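Batar Hall, fire and trip check, November 2022. Walked by Lowri Lloyd.

- [x] Extinguisher tag current. Dusty, but current.
- [x] Exit sign lit. Buzzes like a wasp.
- [ ] Hall door closes by itself. It considers it.
- [x] Table coverings clear of the floor vents

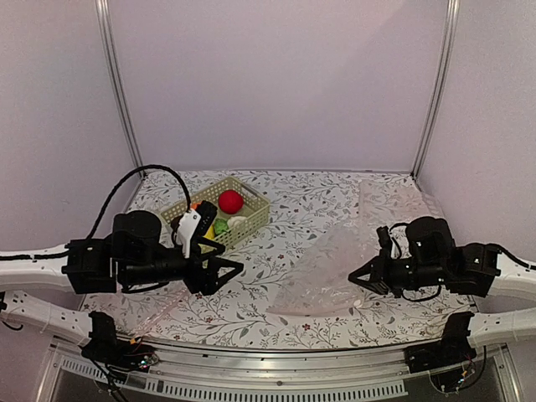

*Vine-print cloth, pale panels behind.*

- [ ] Stairwell clear. One rolled carpet, same as April.
- [x] Smoke alarm, room 227. Very loud. Sorry, Isla.
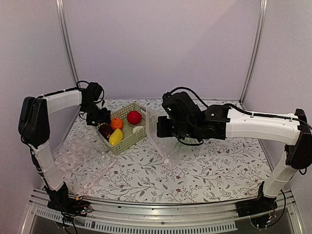 *Green basket on the flowered cloth.*

- [ ] First aid kit stocked. 70 bandages, no scissors.

Recheck: Qiuyue Zhong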